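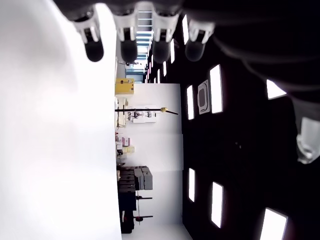

Fingers down, lights on: the hand at work in our room.

Hi, I'm Adwoa Tetteh, and I run the Skenar robotics club with Nii Issahaku. We've got 32 students this year (hooray!) and one big shared project, a robot hand we call Bosley. Everybody gets a turn on him, even the first-years.

We meet at 4:30, right after classes, and most of us are still there when the late bus goes. Efua Bawa's group does the fingertips and grip, Wumpini Mensah's group writes the code, and Aurelio Garrido keeps the parts drawers in order and lends out his good screwdrivers if you ask nicely.

In December we take Bosley to the Mallet Cup, which is pick-and-place against the clock. Last time we scored 174 and I yelled myself hoarse!

Dues are 20 dollars a term, and you don't need to know any coding to join. Come by and say hi.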